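# Correr de noche por la antigua vía

A las siete y media de la tarde, en febrero, el aparcamiento de la estación vieja de Jundthorpe ya está a oscuras. Los primeros en llegar estiran contra la valla y los demás se cambian de zapatillas dentro del coche. El grupo sale a las ocho, llueva o no, y vuelve antes de las nueve y cuarto.

El club Girari nació hace 15 años como sección de atletismo de una peña ciclista y hoy tiene 196 socios. La mayoría no compite. Hay un equipo de campo a través, otro de montaña y una escuela para niños que entrena en la pista municipal, pero el grueso de la actividad está en los rodajes entre semana, repartidos en cuatro ritmos. El más lento admite a gente que nunca ha corrido.

El recorrido de invierno aprovecha el trazado del ferrocarril minero, cerrado y convertido en camino de tierra compacta. Es llano hasta el puente y luego sube con suavidad hacia el alto de Vetis, a 515 metros. Los dos grupos rápidos llegan arriba. Los otros dan la vuelta en el puente, donde hay una fuente que en los meses fríos suele estar cortada.

El frontal es obligatorio desde noviembre hasta finales de marzo. También el chaleco reflectante, aunque el camino solo cruza una carretera. El último de cada grupo lleva una luz roja a la espalda y un silbato, y el turno rota cada semana.

La cuota anual se mantuvo sin cambios en la última asamblea. Incluye la licencia, el seguro y la camiseta verde, que se renueva cada tres temporadas y que no gusta a todo el mundo.

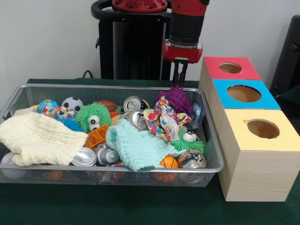
La cita más importante del calendario llega en junio con la Subida Bošković, de once kilómetros, que termina en el alto. En la última edición el club destinó 3,000 euros de las inscripciones a reparar el firme entre el puente y la segunda curva, muy dañado por las lluvias. Queda pendiente el drenaje del túnel, donde se forma un charco que obliga a pasar pegado a la pared.

Quien quiera probar puede acudir a tres entrenamientos antes de inscribirse. Conviene llegar diez minutos antes y preguntar por el grupo cuatro. Los vestuarios de la pista cierran a las diez.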